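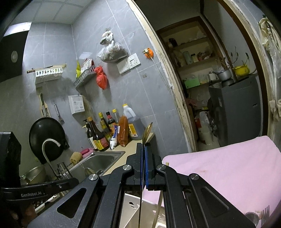
## 台所だより:流しまわりの置き場所を見直す

前回の玄関収納に続いて、今回は台所の流しまわりを取り上げます。読者の方から「調理台が狭くて、まな板を置くと何も置けない」というお便りが続いたため、編集部でも自分たちの台所を点検しました。流しの周辺は、毎日使うものと、たまにしか使わないものが混ざりやすい場所です。棚を買い足す前に、いま出ているものの置き場所を決め直すだけで、作業のしやすさはかなり変わります。

### まず全部出す

見直しは、流しの中を空にするところから始めます。スプーン一本でも残っていると、洗い物をそこに重ねる癖がつきます。残っているものを洗い、水切りに移し、乾いたら引き出しへ戻します。ここまでは普段の片付けと同じです。

次に、調理台に出ているものをすべて食卓に移します。調味料、ふきん、鍋、袋入りの乾物など、一度に並べると量がわかります。編集部員の家では、同じ味噌汁用のだしパックが開封済みで二袋出てきました。賞味期限が11月のものもあり、これは先に使うことにして手前に置きました。

### 壁に掛けるもの

壁に掛けてよいのは、一日に一度は手に取るものだけです。フライ返しがよい例で、コンロから手の届く高さにフックがあれば、引き出しを開ける手間がありません。逆に、年に数回しか使わない麺すくいや型抜きは、掛けておくと油とほこりがつくだけなので、箱にまとめて吊り戸棚に入れます。

包丁を壁や棚に置いている家も多いと思います。その場合は、刃の向きをいつも同じにそろえてください。棚の上に横に寝かせる置き方は、場所を取らない反面、下から手を伸ばしたときに刃が見えません。小さな子どもがいる家では、扉の内側の包丁差しに移すことをすすめます。

フックは吸盤式、粘着式、ねじ止め式があります。目地のあるタイル壁では、吸盤が目地をまたぐと空気が入って落ちます。タイル一枚の中に収まる大きさを選び、貼る前に中性洗剤で油を落とし、完全に乾かしてからつけてください。粘着式は貼ってから丸一日おいて、それから物を掛けます。

### 中華鍋のふた

大きなふたは、台所でいちばん置き場に困るものです。重ねられず、引き出しにも入りません。編集部では次のどちらかに落ち着きました。

- 流しの奥の壁に立てかける。使うたびにすぐ取れるが、水はねがかかるので、週に一度は裏側も洗う。
- コンロ下の扉の内側に、タオル掛けを二本つけて差し込む。見た目はすっきりするが、扉の厚みと鍋の高さを先に測る必要がある。

立てかける場合、蛇口の首が高い台所では、首を左右に回したときにふたに当たらないかを確かめておきます。縁が当たると、ふたが倒れることがあります。

### 水切りとスポンジ

水切りかごは、大きいほど便利に見えて、実際には食器の仮置き場になりがちです。皿を立てる仕切りのついた小さなものなら、一食分でいっぱいになるので、次の食事の前に片付けることになります。箸やフォーク、スプーンは、先を上にして立てると早く乾きます。ただしフォークは、上から手を入れたときに刺さりやすいので、奥側に寄せておきます。

スポンジは用途を決めて二つまでにします。食器用と、鍋や流し用です。へちまを使っている方も増えてきました。へちまは水を含むと柔らかくなり、乾くと硬く戻ります。鍋の内側のこびりつきには向いていますが、塗りの器や樹脂加工のフライパンには使わないほうが無難です。使った後はよく振って水を切り、平らに置かず、風の通るところに立てておきます。

ふきんは調理台に広げたままにすると、汚れても気づきにくくなります。台拭き用と食器用で色を分け、台拭きは夜に洗って干す、と決めておくと迷いません。淡い色の布はしみが目立ちますが、替えどきがわかりやすいという利点もあります。

### 袋物のかご

小袋の調味料や乾物を、壁掛けのかごに入れている家をよく見ます。手軽ですが、詰め込むほど奥の袋が見えなくなります。編集部では、かごの中を立てた厚紙で仕切り、開封済みは右、未開封は左と決めました。入りきらない分は買いすぎと考え、次の買い物では買い足しません。コンロの近くは温度が上がるので、粉物やごまは離れた場所に移してください。

### 費用について

今回の見直しで買ったものは、フックとタオル掛け二本、厚紙だけで、合計995円でした。予算は2,000円としていたので、残りは排水口の網の替えに回しました。

### お知らせ

次号では、引き出しの中の仕切り方を扱います。ご自宅で試した方法があれば、使い始めてからの期間と、やめたものも含めてお寄せください。写真は二枚まで添えられます。

Mutumitz 暮らしの便り 編集部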